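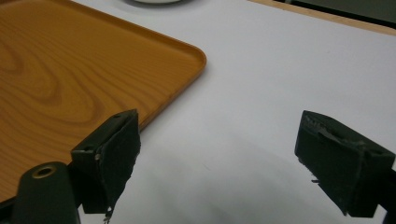 A Blood Pressure Study I Can Finally Explain to My Mom

I've been writing up heart and kidney research for this site for a few years, and most of it takes me three coffees to get through. So I was happy when the results from the Harska trial landed in my inbox in December and made sense on the first read!

The question was simple enough. If you have high blood pressure and you already take one pill for it, does it matter whether you swallow it in the morning or at bedtime? People have argued over this for ages (my mom's bridge group included), and the earlier studies pointed in different directions.

Anju Pant and her team at the Sisodia clinic signed up 2825 adults, all of them on a single daily pill, and split them by lottery into a morning group and a bedtime group. Everybody got a home cuff and a little app called Skinow that buzzed when it was time to take a reading. Then they waited, for a little over two years.

The two groups came out nearly the same. Average pressure was close enough that the team called it a tie, and so were the numbers for strokes and heart attacks. What did make a difference was skipping. People who took at least 88 percent of their pills had clearly better readings than the ones who missed more, no matter which group they were in.

I called Pant to ask if she was let down. "Not a bit," she told me. "I get asked about timing every single morning, and now I can say pick the hour you'll remember."

There was one small wrinkle I liked. The bedtime folks got up to use the bathroom more often, mostly the ones on water pills, and about 200 of them asked to switch to mornings before the study was over. They were still counted in the group they started in - that's the usual way to do it, but it can blur things a bit.

Ritu Pathak, a kidney doctor who had no part in the trial, thinks the result is solid for most people but wants to see it repeated in patients with advanced kidney disease, who were left out. Bongani Du Plessis, the trial's statistician, says a smaller follow-up with 100 of those patients is being planned now, with cuffs that also take readings overnight.

If you're on one of these pills, please don't change anything because of me. Talk to your doctor or pharmacist first, especially if you take more than one. I'll post again when the follow-up starts signing people up.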